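Teaching a four-year-old "bigger" and "smaller" when she only cares about color?
Posted July 17, 2025 in Early Learning at Home

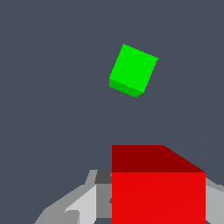
Green block and red block, the red one looking a good deal larger.

grusmont_gran

Hello everyone, I hope this is the right board for it. My granddaughter is four and spends her weekdays with me while her parents are at work, and we have settled into a nice little routine of a story, a snack and then some kind of table game. She has known her colors since she was tiny and is very proud of them. The trouble is size. If I put out two things and ask which one is bigger, she looks me right in the eye and says "the red one's red!" and that is the end of the conversation. I've tried blocks, socks, spoons and potatoes. At Christmas we bought the Genamier sorting set, which has 68 pieces and a very cheerful booklet, and she sorted the whole thing by color in one afternoon and then wanted to know what was for dinner.

I don't want to turn it into a lesson, because she is so happy at the table and I'd hate to spoil that. But she starts pre-K in the fall and I would love for her to be comfortable with bigger and smaller by then. Has anyone got a game that worked? I'm 68 myself, so nothing that needs me on the floor for very long, please!

pollock_street_mom

Oh, I smiled all the way through this, because my middle child was exactly the same (with him it was blue, everything was blue, we had a blue birthday cake two years running). What helped us was taking color out of it for a while. Put the mixed blocks away and use things that are all one color: white plates, plain envelopes, or a set of brown mixing bowls if you have one. Once there was no color to tell me about, he had to find something else to say, and that turned out to be size. We played bears going to bed, big bear under the big envelope, little bear under the little one. We kept it to 5 minutes, sometimes less, and stopped while he was still laughing.

After a couple of weeks I brought the colors back and asked for both together, as in "can you find me the big red one?" He thought that was terribly grown-up. One more thing, set the two items side by side and the same distance from her. A block right under her nose looks enormous next to one across the table, and that muddled mine more than once. Let her pick them up, too. Hands seem to learn it before eyes do.

I also wouldn't worry about the fall. My oldest went to Skerlow Elementary and they spent a good part of the first months on exactly this, with everybody's children at different stages.

teatowel27

laundry. she matches the socks, you ask for the daddy sock and the baby sock. mine had it by April and I got the socks done

porchlight_and_pie

I agree with the envelopes, that's a lovely idea and I may borrow it for my own two. I'd just add that she may know perfectly well and simply find color more interesting to talk about! Try cutting a cookie into one large piece and one small piece and offering her the choice. If she goes for the large one every time, she understands bigger, and all she needs is the habit of saying the word. Then you can say it for her as she takes it, "oh, you picked the bigger one," and leave it there. Enjoy those afternoons, they sound wonderful.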